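Farzana Jafri was still in her coat when she started talking about madder. We had met at the back door of the old chapel in Skukcombe, where she teaches natural dyeing, and she had a paper bag of the roots under one arm. "Smell that!" she said, before hello.

I have wanted to interview her ever since I saw her blankets at Satti in February - great warm squares of rust and apricot that I kept walking back to. She laughed when I told her so. "Those took me two years. I kept getting brown. Lovely brown, but brown."

She learned the basics from Elli Manninen, a weaver she wrote to out of the blue and who wrote back with six pages of notes. "Elli told me to stop reading and go and ruin some wool," Farzana said. "So I ruined a lot of wool." She keeps a sample of every dye bath she has made, knotted on to card with the recipe underneath. There are 287 of them, and she can find any one in seconds.

What does she love most? Weld, at the moment, for its sharp, almost rude yellow. She grows it along the fence and picks it just as the flowers open. "Put it over a bit of indigo and you get a green you can't buy. I still shout when it works, and my neighbours are used to it."

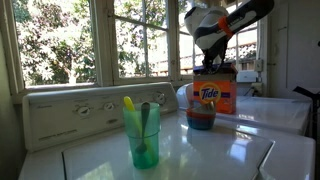
Nandi Mathebula

We got on to looking after the finished cloth, which is what her students ask about more than anything. Her advice is cheerfully plain: cool water, a gentle soap, dry it out of the sun. "People are frightened of washing it," she said. "It's a blanket! Use it. If it fades a bit, bring it back and we'll dip it again."

Her next class is on 26/04/2023 and will be all about onion skins, so she has been begging them from every kitchen in the village. I went home with a small skein of that green in my pocket and a promise to save mine.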